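This site uses cookies to remember your settings. By continuing to read, you accept our cookie notice.

Cletow Institute Calls for Plain Rules on Currency Intervention

Tue 13 July
By the Cletow Institute Press Office

The Cletow Institute today published a report on how governments and central banks in Southeast Asia explain themselves when they step in to support a falling currency. The report, "Saying What Was Done," finds that public statements often arrive late, use different terms from one month to the next, and leave small importers to guess at official policy. It asks authorities in the region to adopt a short set of disclosure rules before the next period of market stress.

The report was prepared with the Flelolen Center for Regional Trade and draws on two sources. The first is a reading of more than 800 official statements on exchange rates. The second is a survey of 200 small and mid-sized importers, carried out in June by Grevwood Research. The firms surveyed bring in food, household goods, spare parts and building supplies, and most of them sell to local shops on credit.

Of the firms surveyed, 49 percent said they had changed the size or timing of an order in the past year after hearing an unconfirmed report of intervention. Only 29 percent said they had later been able to find an official account of what had taken place. Firms with their own finance staff were better informed than the rest, but even these said they depended mainly on their banks for news of policy.
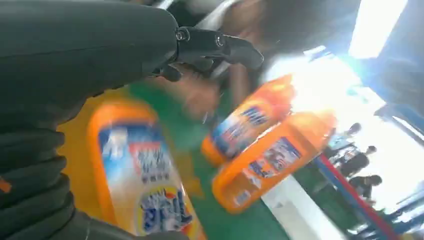
The Institute takes no position on whether any country should fix, manage or float its currency. Governments face different pressures, and a policy that suits a large oil exporter may do harm in a small economy that buys most of its fuel abroad. The concern of the report is with the record that is left behind. When an authority sells reserves, raises a reserve requirement or asks state-linked companies to bring foreign earnings home, the public should be able to learn of it within a fixed period and in words that stay the same.

"Traders with large desks can work out a good deal from the daily price," the Institute said in a statement. "A family firm that pays a supplier at the end of the month cannot. Clear disclosure gives both of them the same starting point."

The report makes four recommendations. Each authority should publish a summary of its market operations no later than one quarter after they take place. The summary should keep the same headings in every edition. Informal requests made to banks and state-linked companies should be put in writing and released on the same schedule. Lastly, ministers should leave comment on day-to-day exchange rates to the central bank -- a custom that several authorities in the region already follow, though few have set it down as a rule.

The authors expect the third recommendation to meet the most resistance. Informal guidance is valued by officials for its speed and can be withdrawn without notice. Several firms told Grevwood Research that they had heard of such guidance only when a bank turned down a routine request for foreign currency. One respondent, an importer of cleaning products, described waiting nine days for a payment to clear and being given a different reason on each call. 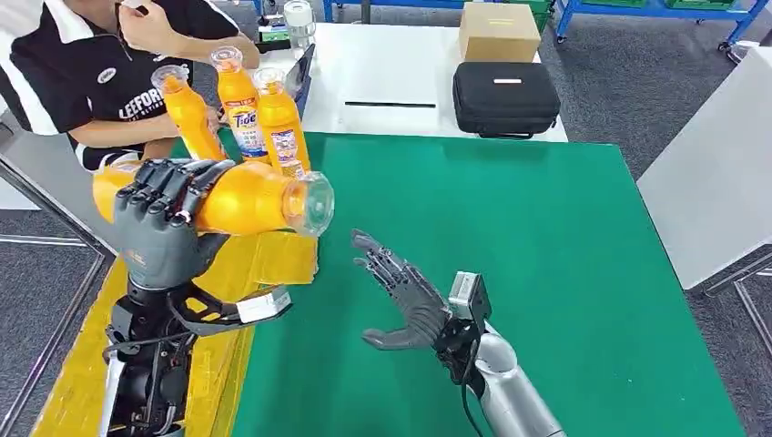

Household goods: a Tide bottle labeled in Chinese, with other orange bottles on the table.

A separate chapter deals with the blame that is often placed on foreign investors when a currency falls. The authors find that official speeches in difficult months refer to outside speculation far more often than to domestic borrowing, trade balances or the level of reserves. Outside pressure can be real, and the report does not dismiss it. It notes, however, that statements of this kind seldom come with figures, and that importers in the survey gave them little weight when planning orders.

The chapter also considers the cost to a country's standing abroad. Investment agencies spend heavily on campaigns that present their economies as open and predictable. A single angry remark about foreign money, repeated in the international press, can reach more readers than a full year of such advertising. The report suggests that agencies be told of major economic statements in advance, so that they are not promoting one message while a ministry delivers another.
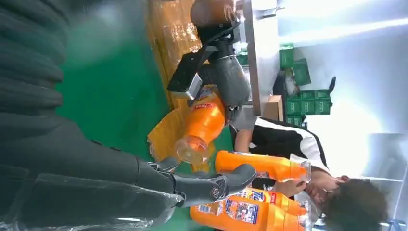 An orange detergent bottle, held horizontally.

The survey also asked firms how they protect themselves. Most do so in simple ways. They hold extra stock, shorten the period for which a quoted price is good, or ask suppliers to share part of the loss if the rate moves beyond an agreed point. Formal hedging through a bank was less common, and many owners described the contracts as too large for their needs. The Flelolen Center will study this question further and plans to report on smaller contract sizes in a later paper.

Retail prices are treated only briefly. The report observes that everyday imported goods tend to rise in price soon after a currency falls and to come down slowly, if at all, when it recovers. The survey was not designed to measure this pattern, and the authors caution against using it for that purpose.

The work was supported by the Lau Fund for Public Economics. The fund had no part in the choice of questions or in the drafting of the findings. A full list of the statements reviewed, together with the survey form and the coding notes, is included as an annex.
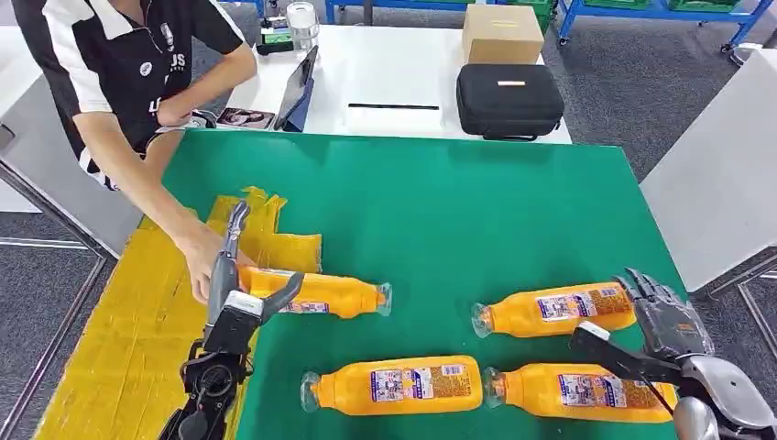 Orange bottles lying on a green mat.

The Institute has sent the report to finance ministries and central banks in the region and has invited written replies. Replies received will be published in full unless the sender asks otherwise. A public briefing will be held at the Institute's conference room, with a recording made available to members of the press on request.

About the Cletow Institute

The Cletow Institute is an independent research body concerned with economic policy and public administration in Asia. It accepts no funding from governments or political parties.

Press inquiries may be sent to the Cletow Institute Press Office. Printed copies of the report are available by mail.

Comments (3)

harborledger: We import kitchenware and the part about payments matches our experience. I would like to see the survey results split by country. A small firm in one place is a big firm in another.

quietmargin: One quarter is too long. By then the order has shipped and been paid for. Monthly would be of some use to us.

R_2ndfloor: Does the annex cover statements made in local languages or only the English releases? The two versions do not always say the same thing.

Receive our newsletter: enter your email address to get new reports and notices from the Cletow Institute. You may unsubscribe at any time.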